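Lectio Divina

Lectio divina (Latin for "divine reading") is a slow, prayerful way of reading the Bible. The reader takes a short passage, often just a few verses, and stays with it long enough for it to become prayer. It grew up in the monasteries of the early church and is practiced today by Catholics, Anglicans, Lutherans, and a growing number of evangelicals, alone or in groups, in chapels and at kitchen tables. Few Christian practices have traveled so far with so little equipment!

Origins

The habit of reading Scripture as a conversation with God goes back at least to Origen in the third century. Benedict of Nursia set aside hours for sacred reading in his Rule, so that monks moved daily between prayer, work, and the page. They usually read in a low voice, repeating the words until they knew them by heart. Medieval writers compared this to an animal chewing its food, a homely picture that has lasted wonderfully well.

In the 12th century the Carthusian monk Guigo II described the practice as a ladder with four rungs: reading (lectio), meditation (meditatio), prayer (oratio), and contemplation (contemplatio). Most modern guides still follow his order.
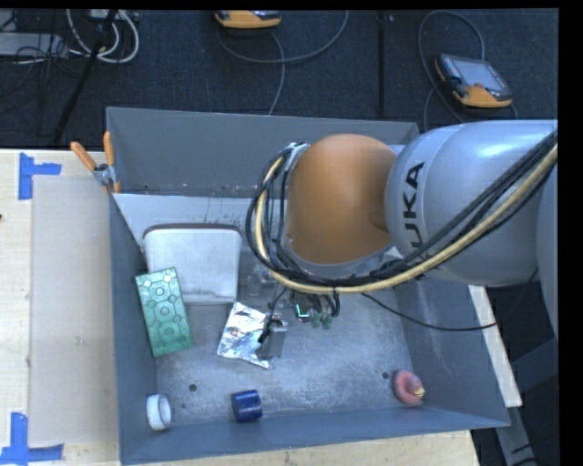
The four movements are simple to learn. In the first, the passage is read aloud, slowly, and the reader listens for a word or phrase that stands out. In the second, that phrase is turned over and allowed to touch on memories, worries, and hopes. Prayer comes next, in whatever words arrive (thanks, complaint, a plain request for help), and the last movement is a quiet resting in God's presence. People often slip back and forth between them, and experienced readers treat this as perfectly normal.

Group practice

In a group, the same passage is read several times by different voices, with silence after each reading. The retreat leader Hedvig Ljungberg, whose evenings at the Andora retreat house begin each January, leaves 5 minutes of silence after the first reading and invites each person to share a single word afterward. Discussion is kept for the meal. Newcomers are often surprised by how much a familiar psalm can open up this way.

Choice of text

The Psalms and the Gospels are the usual starting points, and the parables work beautifully. Long genealogies are harder going, though they have their devoted readers too.

Related articles
Book of Hours
Centering prayer
Examen
Guigo II
Psalter
Rule of Saint Benedict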